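Support / Manuals / Cikow Hand-Held Gripper / Section 4: Recording a task by hand

4. Recording a task by hand

This section covers teaching a task with the Cikow hand-held gripper. You do the task yourself with the gripper in your hand, and the recording is used later to train the arm. For teaching by remote control with the leader arm, go to Section 5.

Read Section 2 (Charging and cables) and Section 3 (Calibration) first. If the gripper has been dropped or the fingers have been changed, calibrate again before you record anything.

4.1 Before you start

You will need:

- one or two Cikow grippers, charged to at least 80 per cent
- the Winstead recorder, switched on and connected to the monitor
- the objects for the task
- a clear view from the rail cameras to the part of the table you plan to use

1. Put the objects within easy reach. Leave enough room to bring the gripper in from the side without knocking anything.

2. Check that at least 18 GB is free on the recorder. The recorder will let you start with less, but it stops without saving the current take when the disk is full.

3. Wipe the lens on the gripper with a dry lens cloth. Do not use window cleaner.

4. Open and close the fingers fully, three times. The width bar on the recorder screen should move smoothly from 0 to 100. If it sticks or jumps, repeat the finger calibration in Section 3.2.

5. Route each cable behind your wrist and fasten it with the strap. Leave a loop of slack big enough to turn your hand over.

CAUTION: Keep loose sleeves, lanyards and long hair away from the finger linkage. The fingers close with enough force to pinch skin.

4.2 Recording a take

1. On the recorder, choose New task and type a short name. Use the same name for every take of that task. "Hang rack" and "hang the rack" will be stored as two tasks.

2. Hold the gripper at the start position with the fingers open. Keep still until the tone sounds.

3. Press the thumb button once. Recording starts on the second tone.

4. Do the task at a steady pace, a bit slower than you would with bare hands. Try not to stop halfway to think. If you need to plan a move, practise it before you record.

5. Close the fingers squarely on the object. Avoid picking things up with the very tips unless the task calls for it.

6. Set the object down, open the fingers fully and draw the gripper straight back before you turn it.

7. Press the thumb button again to stop. Choose Keep or Discard on the screen.

Discard any take where you dropped the object, touched it with your free hand or bumped the table. A clumsy take that still finishes the job can be kept.

NOTE: Move the objects a little between takes. If everything starts in the same spot each time, the arm will only learn that spot.

4.3 How many takes

For a simple pick and place, record 100 takes. For anything with cloth, thin rods or two hands, record 200. Spread them over more than one session if your wrist gets tired, as tired takes tend to be jerky and are often thrown out at review.

4.4 Working with racks, rods and cloth

Thin objects can slide along the fingers or turn as they are lifted. Cloth can hide the object from the gripper camera. Allow extra practice time for both.

1. Grip a rack by a single bar where you can. Where bars cross, open the fingers wider than you think you need and come in slowly.

2. Watch the free ends of the rack. They swing wide when you turn your wrist and can catch on nearby cloth or on the second gripper.

3. Keep soft items clear of the path until the step that uses them.

4. With two people recording, agree on who moves first. The second person holds still until the first has finished the move.
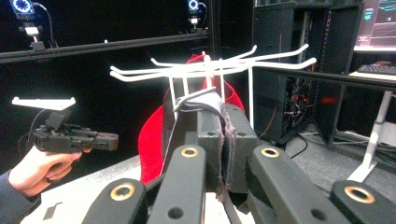 Figure 4-3. White rack held at the gripper, with red fabric behind. A second hand-held device is at left.

5. If a rod slips, finish the take only if you can recover using the gripper alone. Otherwise stop and discard.

CAUTION: Do not pull a caught rod free with the gripper closed. Open the fingers, lift the rod off by hand and discard the take. Pulling can bend the finger mounts.

4.5 Checking your takes

1. Open Review and play the first and last takes of the session at normal speed.

2. Look for frozen pictures, missing sound tones and a width bar that does not match the fingers.

3. Run Check tracking. Takes marked green are ready to use. Amber takes can be used if the lost tracking is before the first grasp. Delete red takes.

4. Choose Export and select the Khattak format if the takes are going to a Khattak arm. Leave all other export settings alone.

If more than a few takes come back red, check the room lighting and the rail camera mounts, then go to Section 7.4 (Tracking faults).

Related pages
Section 3: Calibration
Section 5: Teaching with the leader arm
Section 7: Fault finding
Replacing finger pads
Cestley table clamp: fitting guide
Winstead recorder: freeing up disk space

We use cookies to remember your language and the last manual page you opened. Accept / Manage settings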